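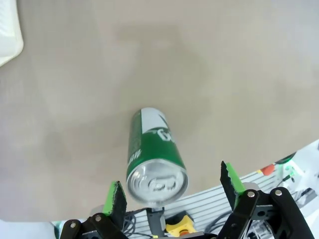
The Stollden is the plainest table we make, and the one we'd keep if we could only keep one. It has a smooth, flat top in a pale sandy color with no pattern, no shine and no fancy edge, and it gets along with pretty much anything you put on it. Cans, mugs, homework, a half-built model plane (we've had all of those on ours, sometimes on the same afternoon!).

Sylvain Pichon drew the first one for the snack corner in our Wananberg shop, where we needed a spot for cold drinks that didn't look like a cafeteria. He wanted a quiet color, so that whatever is on top does the talking. A bright soda can looks great against it. Green, blue, whatever you like – the color really pops, and we find ourselves setting drinks out just to look at them.
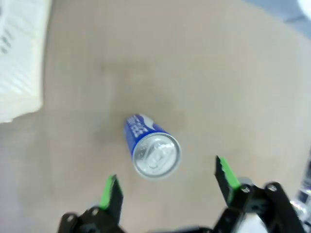

The matte finish is the part we get the most letters about. It's easy on the eyes under strong lamps, and it feels nice under your forearms, a bit like a good sheet of drawing paper. It does take on some character over time. If you want a top that looks the same on day one and day 300, our Hellström table has a harder coat and may suit you better. We happen to love the way the Stollden settles in.

Cleaning is simple. Warm water, a drop of dish soap, soft cloth, then dry it off. Skip scouring pads and anything with bleach in it. If a can has left a ring, lay a damp cloth over the spot for 8 minutes and wipe in small circles. Most rings lift the first time. Old coffee can be stubborn and may need a second go.

A word on cans, as people do ask: a full one on its side will roll if the table isn't level, so take a moment with the feet when you set things up. They screw in and out by hand. Albane Collet in our workshop tests every table by laying a can down in the middle and walking away to get her coat. If it's still there when she gets back, the table ships.

Size and fit

Seats two with plenty of elbow room, or four if you all like each other. The height is 30 inches, so most dining chairs slide right under. The legs come off with the key in the box, and the whole thing goes flat for moving. You'll want a second pair of hands for the top – it's heavier than it looks.

Color: Sand only for now. We tried a gray in May and weren't happy with how it looked in evening light, so that one is back on Sylvain's bench.

Goes well with: the Brovmont stool, which tucks in all the way, and the Hellström bench if you have the wall space.

Spare feet, keys and touch-up sticks can be ordered on their own. Put your table number in the note (it's on the sticker under the top) and we'll match the batch.

Contact us | © Brovmont | Page updated 5/27/21 | Back to top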